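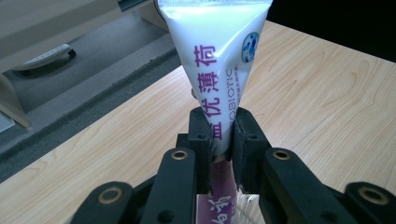

Lorena Cáceres had inherited the apartment above the Caputo bakery, two good saucepans, and her aunt's opinions about digestion. The saucepans she used. The opinions came back every time she opened the kitchen drawer, which her aunt had stocked as if for a siege. One white packet said PROBIOTIC down its side in purple capitals, beside four big Chinese characters Lorena couldn't read and a little round logo blotched like a cow. She had asked the man at Pustlow Pharmacy what it was for.

"What's wrong with you?" he said.

"Nothing."

"Then it's working."

Her aunt had lived to 95 and quarreled with everyone in Nernwood. Lorena put the packet back, closed the drawer, and went downstairs for a cream bun. She was halfway through the second when her stomach made a remark in her aunt's voice.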